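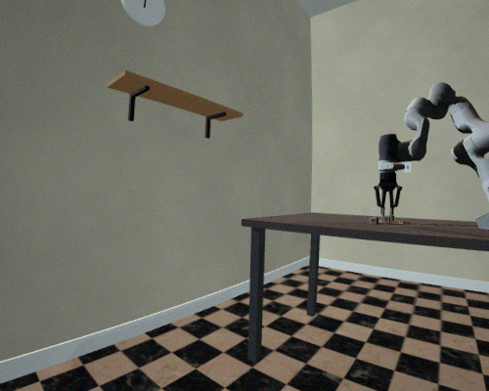

One of our simulated rooms, with the arm at its table.

Satia began in a drafty upstairs office in Skumdale, and we're still there, only with more chairs and a much better kettle. There are 15 of us now, and what we do all day is gather examples that robot arms can learn from – picking things up, setting them down, and doing it again with the table moved or the walls a different color.

Much of that happens in simulation, where we can try a new room before lunch and another one after. Our first collection, Matos, holds 3000 examples. Trasell, the one we're working on now, will have 4000, and every one gets watched by a person before it goes out the door.

If you'd like to see how we work, do come by on a Wednesday afternoon. We love company, and we'll happily talk your ear off!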